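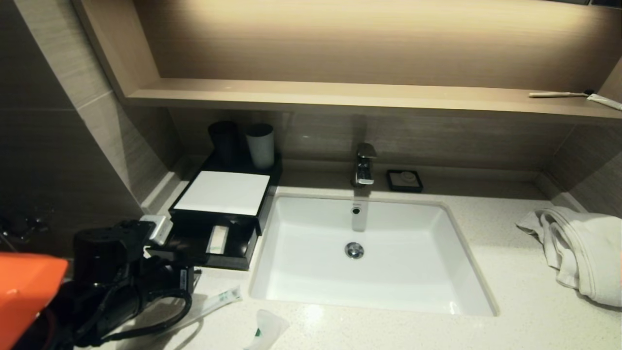
Figure 5. Vanity area in a guest bathroom, seen from the camera at the head of the robot. The packaged toothbrush lies in front of the sink and the amenity tray is on the left.

4.2 Rules for work on the vanity counter

The vanity counter needs its own rules because small objects, water and electricity are close together. In the counter of Figure 5, an outlet plate is near the counter edge on the same side as the gripper and its cables. We therefore treat every vanity as a wet area, also when the surface is dry at the start of the task. The operator switches off the supply to the counter outlets before the arm is moved over the stone, and the faucet stays closed until the arm is back in its rest position.

The second rule concerns cables. In the first version of our procedure, written by Rweyemamu for the Folham site, the cable was only required to be "free of tension". This wording was too weak. A cable can be free of tension and still lie across the counter, as the black one does in Figure 5, and from there it can pull a cup or a small package to the floor. The present version requires that the operator looks at the full path of the cable before each motion, and stops if a loop can reach any loose object.

The third rule is about hygiene. Items for the guest are divided into sealed, open and waste. A sealed item, such as a toothbrush in its plastic package, may be gripped directly. An open item, such as a toothbrush without cover on the shelf, must not be touched by the gripper, and is reported to the housekeeping staff. A wrapper is waste only when it is empty. If the operator cannot decide from the camera view, the item is handled as open. Clear plastic is difficult in this respect, and the two raters in our study disagreed most often on it.

We applied the three rules in 178 rooms at Folham and Ikirley, with 1683 handled items in total. Chowdary reviewed all stops that the operators made. Most of them came from the cable rule, and we consider this acceptable, as a stop costs little time compared with cleaning a room again. The Ikirley staff asked for one exception, for towels that hang over the edge of the counter. We did not grant it. A towel may hide an item or catch a finger of the gripper, so it must be moved by hand first.

The rules do not cover shared bathrooms, where it is not clear who has left an open item. We return to this point in Section 6.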